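I've been putting off buying a proper table for the front room for ages, mostly because everything I liked was either enormous or cost more than my first car. Then the Nitwood square table from Balville came down to £197 in March and I caved. I've had a few months with it now, so I thought I'd write it up, along with the vase and flowers I bought to go on top (because of course I did).

First, putting it together. The box came up the stairs with two of us swearing at it, and once it was open I found the top, the legs, a bag of bolts and a leaflet with very small drawings. The leaflet says 20 minutes. It took me a bit longer, partly as I put one leg on the wrong way round and had to take it off again, which was my own silly fault. The bolts all lined up though, and I can't say that for the last flat-pack thing I bought!

I went for white, and I did worry it would look a bit like a school canteen. It doesn't, I promise. The slim legs help a lot, and against a wood-patterned floor with all those greys and browns going on it's nice to have something plain. Being square, it does well in the middle of a room where you want to get at it from every side. We keep a black mesh office chair at it and I still have the little round wooden table off to one side for overflow, and the two get along fine even though they don't match in the slightest. 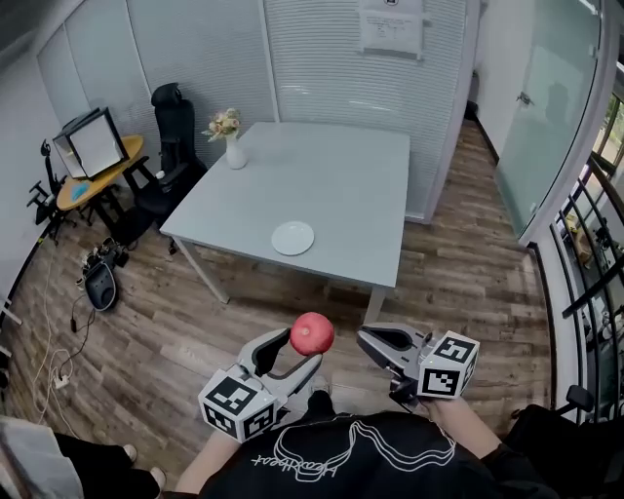 Dilruba Howlader wrote to ask whether the top marks easily, as she had a white one from somewhere else that went yellow where the teapot always stood, and she says no amount of scrubbing would shift it.

Good question, and I'd have asked the same. So far, no yellowing on mine, but I'm quite careful with a mat under anything hot. I've had one go at beetroot (an accident, obviously) and it came off with a damp cloth and a bit of washing-up liquid. Biro took more effort. What does show is crumbs and fingerprints, and if the sun's low in the afternoon you'll see every single smear. I wipe it down most evenings and that's enough for me, but if you're the sort who wipes a table once a week you might be happier with the oak-look one.

It's steady, too. I lean on it, I've had the sewing machine going on it, and there's only the tiniest wobble if you really shove one corner. I'd give the bolts another tighten after a couple of weeks, mine had all worked a bit loose.

Now the vase! It's the Tamayo, the white ceramic one with the slender neck, and it was £11, so I wasn't expecting much. I love it. The narrow neck means even a small bunch holds itself together, so you don't get that sad flop where everything slides to one side. The only trouble is cleaning it, as I can't get my hand anywhere near the inside. A bottle brush does the job.

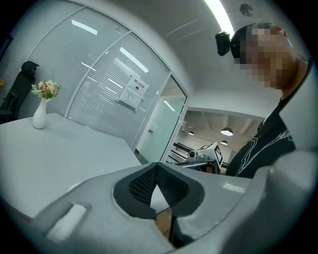

I've gone artificial with the flowers, soft pinks and peaches with pale green leaves, and before anyone tells me off, I have tried real ones and I forget the water every time. They came squashed flat in the packet and looked dreadful for a day. I held them over the kettle for a minute and bent the stems out one by one, and they fluffed up nicely. They do collect dust, so I give them a going-over with the hairdryer on cold.

One moan about Balville: the delivery slot was meant to be the morning and the van turned up just before six in the evening. The driver was lovely about it, but I'd lost the whole day waiting in.

Would I buy the table again? Yes, at the sale price. At full price I'd have a think. The vase I'd buy again tomorrow, and I've got my eye on the taller one for the hall.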